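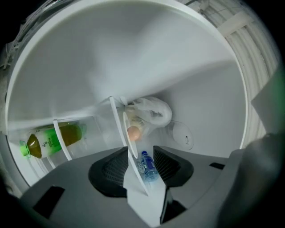
Green tea in the fridge.

March, a little after nine in the evening

I meant to write this up two nights ago when it was all fresh, but I came home with my hands so stiff that I couldn't have held a pen if you paid me, so it's going down now, with a heating pad on my back and the window open so I can smell the river (or at least the mud, the tide being out).

The old girl is back in the water! After a whole winter on stands in the Mellor yard, under that awful blue tarp that never once stayed tied down, she went in on the afternoon high water and floated on her lines like she'd never been anywhere else. I stood on the dock and grinned like a fool. I've owned her for 23 years and I still get a lump in my throat when the slings go slack and she starts moving on her own.

The launch itself took no time at all. What took time was everything before it. I had promised myself the bottom would be done by the end of February, and of course it was raining, and then it was too cold for the paint, and then I found the soft place around the aft chainplate and lost a week and a half to that. I dug it out with a chisel, more and more of it, with that sinking feeling you get when the good wood keeps being another half inch away. In the end it was a patch no bigger than a paperback book. I scarfed in a new piece, bedded the chainplate properly this time, and I must say I'm a little proud of it, even though it's behind a locker and I'm the only one who will ever lie on the cabin sole with a flashlight and admire it.
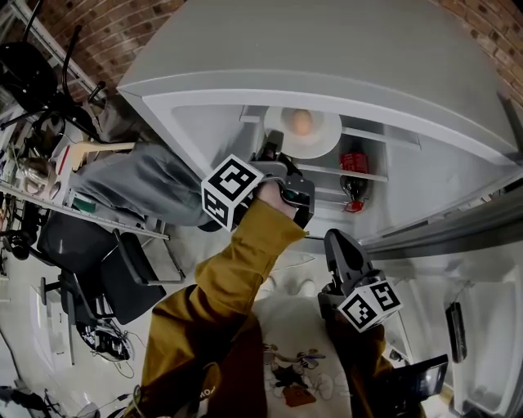 Then there's the keel. I had the bolts looked at by the yard, which was the big expense I've been dreading and putting off for three seasons, and they were fine. All of them! The bill came to 212 dollars, and I'd been lying awake imagining a bill with another zero on it, so I walked straight over to the chandlery and spent the difference in my head on new jib sheets. Well, partly in my head. I came out with 67 feet of line, the soft kind that's easy on the knuckles, in a cream color with a green fleck. It was the end of the spool and they let me have the odd length at a good price. It's more than I need for the sheets, but there is always something on a boat that wants a bit of line.

I motored her down to the mooring off Stiswood by myself, with the mast up but no sails bent on, and the engine behaved. It coughed a couple of times going past the fuel dock and I had a bad moment there with the current setting me toward the pilings, but it picked up again and ran sweetly the rest of the way. I think it's the fuel that sat in the tank all winter. I ought to have topped it off in October, I write that in this diary every spring, and I suppose I'll write it again next spring too.

I still haven't settled the question of the mainsail. The old one is stretched as baggy as a pair of pajamas, and she leans over far too soon in any kind of breeze, and then she gets heavy on the helm and I'm hauling on the tiller with both arms. The loft at Diser says they can recut it and take some of the belly out. I could also just reef early, like a sensible person. When I was younger I liked having the rail down and the spray coming over, and now I find I like my coffee to stay in the cup.

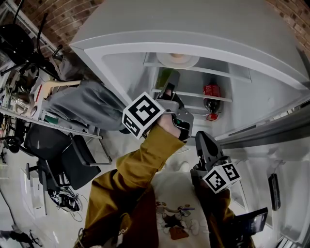
What I'd really love is to get up to Momatstead in June and spend a few nights at anchor behind the island, the way I used to. It's a long day's sail with the wind in the west, and a miserable one if it goes north. I got the chart out after supper and went over the old pencil lines. One of my little crosses marks a spot where the holding was good, and another has "NO!" next to it, underlined 2 times, and for the life of me I can't remember what happened there. I'll give it plenty of room anyway.

Tomorrow I have to row out and check the bilge, put the chafing gear on the pennant, and bring the cushions home, as they smell of mildew and need a day in the sun. Also find the other oarlock. I had it in my jacket pocket at the yard, I'm nearly sure of it.

The tide has turned, I can hear it slapping under the neighbors' float. Going to bed.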